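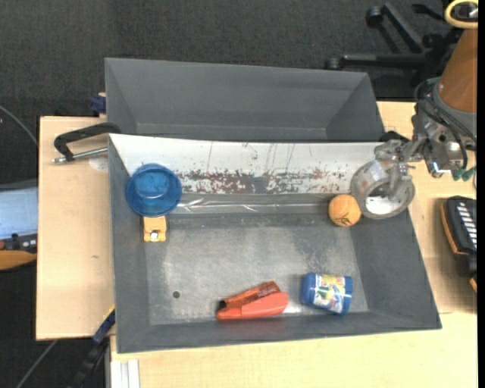
Section 4: Setting up your worm bin

Right, you've got this far, so I'm assuming you've read the bit about where to put the thing (shade, out of the wind, not next to the back door if anyone in your house is squeamish). If you skipped it, go back, I'll wait.

I've been keeping worms in Dudham for years now and I still use more or less the same method Yatziri Huerta taught me on her allotment, with a few changes of my own where I got lazy. It works for any plain plastic bin with a lid. If you bought one of the stacking ones with trays, the steps are the same but you only set up the bottom tray to begin with. Leave the others in the shed.

What you need before you start

A plastic bin with a lid that fits
A drip tray
A drill with a small bit
Cardboard and newspaper, more than you think
A couple of handfuls of garden soil
A watering can
1,000 worms (they come in a bag, and it's a smaller bag than you'd expect!)

Please don't dig worms out of the flower bed. Those are earthworms and they like to go deep, so they'll be miserable in a box. You want tiger worms or brandlings, the thin stripy ones you find in compost heaps.

4.1 Preparing the bin

1. Wash it out. Hot water and a brush is plenty. An old bin is fine, scratches and all, and I'd sooner see you use one of those than go and buy something new. Don't use bleach.

2. Drill 14 small holes in the base, spread out evenly. Put something underneath that you don't mind drilling into. I have a garden bench with a very neat row of dots in it.

3. Drill a row of holes just under the rim on the two long sides, for air.

4. Stand the bin on two bricks with the drip tray underneath. Give it a wobble. A full bin is heavy and you won't want to be shuffling it about later.

Note: if your bin already has a hole in the bottom from some earlier life, leave it be, as long as it's no wider than a pencil. Anything bigger, glue a scrap of fine mesh over it.

4.2 Making the bedding

5. Tear up the cardboard. Strips, squares, whatever your hands feel like doing. Peel off parcel tape and any glossy labels first, or you'll be picking them out of your compost next spring (I have found bits of tape that outlived three generations of tomatoes).

6. Soak the lot in a bucket for ten minutes, then squeeze it out by the handful. It should feel like a wrung-out flannel.

7. Fluff it up and fill the bin to a bit under halfway. Scatter the soil over the top and mix it in with your fingers. The grit helps the worms grind up their food.

Caution: don't press the bedding down. It needs air in it, and packed wet paper goes sour very quickly.

4.3 Putting the worms in

8. Open the bag and tip them gently on top in one heap. No need to spread them out or bury them.

9. Leave the lid off for an hour in daylight. They hate light and will burrow down by themselves.

10. Lay a sheet of damp newspaper over the surface and put the lid on.

11. Now leave them alone. No food for two days. I know, it's hard, you'll want to look. Look if you must, but quickly.

Note: a few worms climbing the walls on the first night is normal. If there are lots of them up there, take the lid off and leave a lamp on nearby, and they'll go back down.

4.4 First feed

12. Lift one corner of the newspaper and put in a small handful of chopped peelings. Veg peelings, tea leaves, apple cores, that sort of thing. No meat, no cheese, and go very easy on onion and citrus.

13. Cover it back up. Next time use a different corner, working your way round.

14. Wait until most of it has gone before you add more. Nearly every worm bin that fails has been overfed, mine included, twice.

Caution: keep an eye on the temperature. Above 35 degrees they will die, and a dark bin in full sun gets there faster than you'd believe. From November onwards I wrap mine in an old duvet and feed much less.

Empty the drip tray once a week. The liquid can go on an established border if you water it well down first, but keep it off seedlings and anything you're about to eat.

Smells, flies and mould are all in Section 5.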